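Threads > Jewish life > Parveen Saha

Parveen Saha
I keep getting asked how our little shul in Brornosmont handles Selichot, so I'm putting the answer in one thread.

We're Ashkenazi by custom, mostly. That means we start late on a Saturday night before Rosh Hashanah, unless the holiday falls too early in the week, and then we start a week sooner.
14 comments · 41 shares

The Sephardi families say Selichot all through Elul. There are enough of them now that we run an early group too, at 5:45 a.m., in the side room on Paiva Street. You need 10 for a minyan. Most mornings in September last year we had it by the second page.

My father grew up with the early custom and my mother with the late one. I did both for years and was tired for both. These days I go to the early group and sleep in on the first late night.

On books: the old blue ones are falling apart. The new ones have the Hebrew on the right and a plain English translation on the left. They came to 3972 dollars with shipping, paid for by 328 small gifts. Thank you if one was yours.
6 comments · 22 shares

Please don't write in them. Please don't take them home either – we lost a few that way before Yom Kippur.

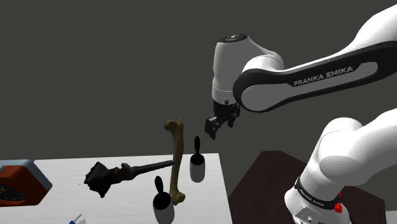 Shofar next. It's blown after morning prayers on weekdays in Elul, but not on the day before Rosh Hashanah. My nephew is learning and gets one clean note out of four. His teacher says he pushes too hard and should let the horn point down a little, like the black gripper under that white arm, and keep his shoulders loose. I've heard other teachers say the opposite, so ask yours.

If you can't come out at night, say what you can at home. Some parts, like the Thirteen Attributes, are left for when there's a minyan, or read with the Torah tune. Ask the rabbi which way he wants it done.
9 comments · 17 shares

Parking: the lot behind Stuvus is fine after 9 p.m. Use the side door and close it behind you. Coffee is downstairs, and the early group washes its own cups.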